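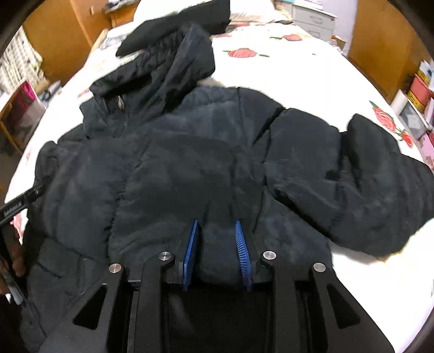
Cevbridge Coat Words

A small word list for the things people say about winter coats

Welcome, and thank you for opening this file before the data (most of us don't, me included). Cevbridge Coat Words is a plain text collection of terms for the parts, fillings, faults and repairs of outdoor winter clothing, gathered from people who sew, mend, sell or simply wear it. It grew out of a mending evening in Cevbridge where two of us spent far too long arguing over whether the strip of cloth behind a zipper is a placket, a wind flap or a draft guard. All three are in the list now, and I'm still on the side of draft guard.

What's in it

There are 4,000 entries in one tab-separated file, coatwords.tsv, plus a short file of sources. Each line has a term, a part of speech, a plain definition, a region if we know it, and a note. The note column is where the fun is! People told us wonderful things about what their grandmothers called a quilted lining, and we kept as much of it as would fit.

The terms fall under 17 headings. Some are big, like closures and fillings, and a few are tiny. The heading for hoods was going to be folded into collars until Crescencio Segura wrote me a very patient letter on the subject, and he was right, so hoods have their own.

Fields

term: the word or phrase, lower case unless it is a name
pos: noun, verb or adjective
gloss: one sentence, everyday words, no trade talk if we could help it
region: left blank when we weren't sure, so please don't read a blank as "used everywhere"
heading: one of the headings listed in headings.txt
note: free text, sometimes rambling

A few lines to give you the flavor

baffle, noun: a stitched channel that keeps filling from sliding down to the hem
puffer, noun: a quilted jacket with a soft, padded body
cold seam, noun: a line of stitching that goes right through the filling, so you feel the wind there
zipper pull, noun: the small tab you hold to work the slider
bed dry, verb: to lay a coat out flat on a bed overnight, turning it once
clump, verb: of down or fiberfill, to gather in lumps after washing

How we collected it

Most of the terms came in on paper cards left at the counter of Garrido, the alterations shop, where the owners let us keep a shoebox by the register for the whole of July. The rest came from long talks over coffee at Cava, written down by hand and typed up later by Nicanor Barrios, whose spelling is better than mine. Every term was read by two people. If they disagreed about the meaning, we kept both meanings and numbered them, which makes a few entries longer than they ought to be, and I have made my peace with that.

Things to know before you use it

The list leans heavily toward people who mend at home. Factory words are thin, and ski words are thinner. We have 50 entries marked "doubtful" in the note column, each one given to us by a single person and never heard again; I'd love to hear from anybody who knows them. Spelling follows American habits throughout, and variant spellings sit in the note.

There are no names of card writers in the data. A handful of notes mention a relative ("my aunt says"), and we left those in with permission.

Getting along with the file

It is saved as UTF-8 and opens fine in any spreadsheet, though some programs will try to turn sizes such as 10-12 into dates, so import that column as text. A small script called even.py sorts the headings and checks for doubled terms. We call it Even for short, and it takes the file name as its only argument.

Changes

6 August 2019: first public copy. Fixed 11 entries where the gloss had slipped into the region column, and put "snorkel hood" back under hoods.

Sharing

Use it, print it, teach from it, correct it. We ask that you mention Cevbridge Coat Words by name and send us any new terms you come across, on a card if you like. The shoebox is still at Garrido, next to the button jar.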